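An afternoon at the Pelomham furniture open house

I'd been promising myself a trip out to Pelomham since last spring, and on 23 March 2021 I finally went. The Miettinen showroom opens its back rooms to visitors twice a year, and if you like tables as much as I do (I know, I know) it's a pretty great way to spend a Tuesday.

Parking was easy, the coffee was free and the first room was all dining sets. Big, heavy, gorgeous things! I fell hard for an extending one called the Bididari until I flipped over the tag and saw $775. It stayed where it was.

The glass room was my favorite, though. I've always been scared of glass tables, what with fingerprints and shins, but the rounded ones really won me over. No corners to walk into! I liked the black metal legs too, which you can see right through the top, so the whole thing feels light even in a small space. A tan cloth was on the glass when I got to this one, and I'll admit I wanted to pick it up and start polishing.

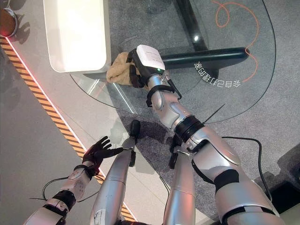
Prices and practical stuff

Smaller side tables started at $145, and the Wena, a low round one I keep thinking about, was $165. Delivery is extra unless you live in town. They'll hold a piece for 2 weeks with a deposit, so measure your living room before you go. I didn't, and spent ten minutes pacing out my rug from memory next to a very patient couple.

Wear comfy shoes, because there are several back rooms and you'll be on your feet for a while. I'm heading back in April with my sister and a tape measure.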